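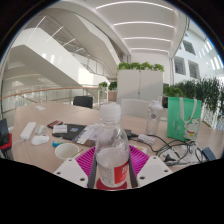 Stellodeo Discharge Support Project
Second progress report to the Eller Fund
Submitted 14th January

Purpose of this report

This report covers the second period of the grant awarded to Panicker Community Hospital for the support of adult patients in the first weeks after discharge. It should be read with the first report, which described recruitment and the fitting out of the project office. Matters already agreed with the Fund are not repeated.

Activity in the period

The hospital discharged 3058 adult patients from the four participating wards. Of these, 1019 met the criteria for the project and were offered a telephone call within two working days of going home. A total of 331 patients were then offered a home visit, either at their own request or on the advice of the nurse who made the call.

The surgical ward joined the project later than planned. Its discharge paperwork differs from that used on the medical wards, and the ward sister asked that the two forms be brought into line before any patients were referred. The revised form has been in use on all four wards for most of the period. Staff report that it is quicker to complete, although the section on existing home care is still left blank too often.

Calls have mostly concerned medicines. Patients were commonly unsure whether tablets taken before admission should be restarted, and in several cases the discharge letter did not say. Sofia Paiva, lead pharmacist, now reviews a sample of letters each week and returns unclear ones to the ward. She has also drafted a one-page medicines sheet in large print, which is with the patient information group for approval.

Staffing

Both nursing posts are filled. The post of project administrator was vacant for part of the period following a resignation, and the work was covered by the outpatient booking team under Tomás Cunha. A new administrator has accepted the post and will start in February. The underspend on this salary line is shown in the financial return, and we ask the Fund's permission to carry it forward.

Home visits

Visits are made by the two project nurses, with support from the district nursing service where wound care is needed. Travel to the villages on the far side of the estuary has taken longer than our original plan allowed. A single visit there can use most of a morning. Eduardo Marinho has redrawn the visiting areas so that these patients are seen on the same day wherever possible – this has helped, but it does mean that some wait longer for a first visit than the standard we set ourselves.

Records

The call record is kept in Disport, the booking system used by our outpatient department. It holds the date and outcome of each call, but it does not link to the ward record, and the nurses enter some details twice. A request for a link has been made to the hospital's information team. No date has been given, and we do not expect it to be in place before the next report.

An audit of the call records was carried out by Cheng-en Hsu. He found that the outcome field was being used differently by each nurse, so that "advice given" and "resolved" could mean the same thing. Written guidance has been issued. Figures for call outcomes are therefore left out of this report and will be supplied once the earlier entries have been checked.

Risks

Winter pressure on beds remains the main risk. When wards are full, patients may be moved to a non-participating ward shortly before discharge and so be missed. The bed managers have agreed to send the project office a daily list of such moves.

Next period

The project will extend calls to patients leaving the short-stay unit, and will hold discussion groups with up to 12 former patients and carers. The Fund is welcome to send an observer. Arrangements can be made through Aurora Bettencourt, project manager, who will also answer any questions on the financial return.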